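Home Opinion Kitchen Laundry Storage Letters

The case for the loose fold

Most advice on folding kitchen towels treats the finished bundle as the goal. Edges are to be aligned, corners squared, the stack pressed flat. I have folded towels for a rental kitchen for 16 years and consider this standard too high for the object. A kitchen towel is a consumable with a long service life. Its fold has to do two jobs: fit the drawer and come out with one hand.

The first job is a matter of width. Our drawer takes a bundle folded in half and then in half again along the same direction. Anything beyond that adds thickness at the spine, and a thick spine makes the bundle spring open. Siamak Zamani, who wrote the linen sheet we still use at Wollow, specified a third fold. I dropped it after one month and had no complaints. 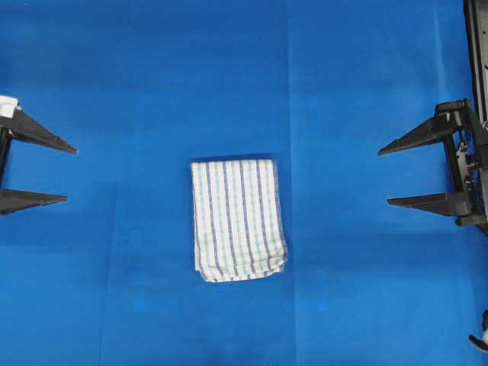 Alignment is the second question, and here I part company with the neat folders. One straight edge is enough. It goes toward the front of the drawer, where the hand meets it. The opposite edge can do as it likes. A striped towel with a neat top edge and a crumpled bottom one has met the requirement, and pulling the lower layers level adds time to every piece. Stripes help, too: dark lines running the length of the cloth show at a glance whether the fold is square or has drifted. On plain white cloth the drift goes unseen until the stack leans.

The objection I hear most often concerns creases. A towel put away rumpled, the argument goes, stays rumpled. This is true and has no bearing on drying a plate. Cotton takes up water through its surface, and a wrinkle does not remove surface. Pressing is a different matter – a hot iron used every week wears the hem first, and the hem is where these towels fail.

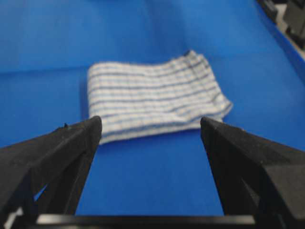

There is also the matter of volume. A kitchen that washes 12 towels a week can afford to fuss over each one. At Giltton the laundry handles 2,000 pieces in a busy April, and an extra few seconds on each is a paid shift. The household reader may think this does not apply at home. It does, on a smaller scale, and home folding is unpaid.

I would keep the strict fold for napkins and anything set on a table in front of guests. Kitchen towels should be dry all the way through, folded twice, and put in the drawer with the straight edge forward.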